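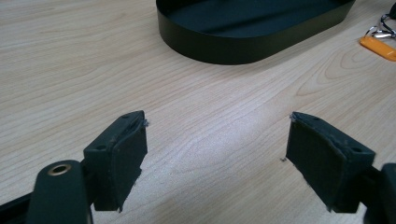 How to check and replace finger pads on a handheld gripper kit (and whether the Branex kit is worth buying)

Apr 17, 2026

Every gripper kit on the market is sold with the same promise: clamp it, collect with it, forget about it. The seller's page for the Branex handheld says the pads are "maintenance free." I have used the kit since last July and I can tell you that rubber pads are a wear part on this gripper like they are on every other one. They pick up lint, the edges go ragged, and sooner or later the thing stops holding small objects the way it did when it came out of the box.

Below is the routine I use, followed by what I think of the pad refill pack that Branex would like you to buy. I paid for both the kit and the refills myself.

What you need

A small hex driver that fits your pad screws. The one in the box is soft and I'd leave it there.
Masking tape.
Isopropyl alcohol and a cloth that doesn't shed. Paper towel sheds.
A soft toothbrush.
A set of replacement pads, if you already know the old ones are done.
Something shallow to put screws in.

Step 1. Power down and open the fingers

Switch the unit off and unplug the cable. Open the fingers until you can get at both pad faces without forcing anything. The manual tells you to leave the power on so the fingers "hold position" while you work. I don't like having my own fingers in there on the strength of that sentence, so I ignore it.

Step 2. Look at the edges before the faces

People wipe the flat of the pad, see clean black rubber and call it good. Start with the edges instead. On mine the face of the pad still looks flat while the edges are worn and a little frayed, with pale flecks sitting along the top corner of one pad and a few tiny fibers along the upper edge of the other. That's ordinary wear and by itself I would not replace a pad over it. It does tell you where to look harder next time.

Run a fingernail along each edge. If the rubber lifts away from the block behind it, go to Step 5. If it only feels rough, clean it and carry on.

Step 3. Clean

Dry brush first. If you start with alcohol you turn the lint into a paste and push it into the frayed part, and then you'll be picking at it with tweezers. Brush outward from the middle of the pad, turn the unit over, brush again. Then one pass with a damp cloth, and let it dry with the fingers open.

Branex sells its own cleaning fluid. The label doesn't say what is in it. I tried a bottle on one finger and plain isopropyl on the other and couldn't tell the two apart afterward. Check a corner first if your pads are some other make, as not every rubber likes alcohol.

Wipe the table as well. Crumbs and specks on the work surface end up on the rubber the next time you pick up something low, and then you are back to the toothbrush.

Step 4. Test the grip on real things

Skip the foam test cube. Everything grips foam. Use awkward items you already own. My usual ones are a set of keys with an orange tag, picked up by the tag and then by the ring, and a shallow tray picked up by its rim. Keys shift their weight as they leave the table and a low rim gives the pads very little to hold, so between them they show up a bad edge quickly.

Lift each one a hand's width, hold it, tilt the gripper to both sides, set it down. If the object creeps, look at which way it went. Creep toward the tip usually means the pads aren't meeting flat. Creep straight down means the rubber has gone slick. If it only slips on one side, swap the pads left for right and see if the problem moves with them.

Step 5. Swap the pads

Put tape on the back of each block and mark it left or right. They look the same and they are not wearing the same.

Back the screws out evenly, a turn at a time, and drop them in your tray. There are two holes along the top of each block. On my unit the screws go in from there, but the older version that Lostmont resells is assembled differently, so check yours before you lean on anything.

Peel the old pad from one end. Scrape off leftover glue with a plastic edge and clean the block with alcohol. Set the new pad down starting at the tip and press back toward the hand end. Any overhang past the tip will catch on the table, so trim it before you put the screws back in.

Leave it overnight. The refill pack says ten minutes. I took them at their word once and had a pad slide sideways the same afternoon.

Step 6. Write it down

I log each pad change with the number of grasps since the last one. My first factory set went 1,513 grasps before I pulled it for a lifting edge. The second set went well past that with nothing different in how I was using it, which makes me doubt any seller who quotes a single lifetime figure. Two sets is a small sample and I won't pretend I have a third.

Is the refill pack worth it?

A pack costs $23 and holds one pair of pads and two strips of glue. For a little rubber that is steep. Birthe Holst at Mikkelsen cuts her own from sheet and sent me a pair to try. They held the keys fine and slipped a bit more on the tray, though I may have cut the glue strip short on one of them, so I'm not hanging much on that.

I'd buy one factory pack to keep in a drawer and use it as a template for cutting the rest. If you are collecting data for someone who needs every unit to match, then you are stuck with factory pads and should put that in the budget before you buy the kit.

The Skiddale kit has clip-on pads that look far easier to change. I have only handled it at a demo table, where everything works, so I have no opinion yet on how those clips hold up. If you own one and have changed the pads more than a few times, write to me with your grasp counts.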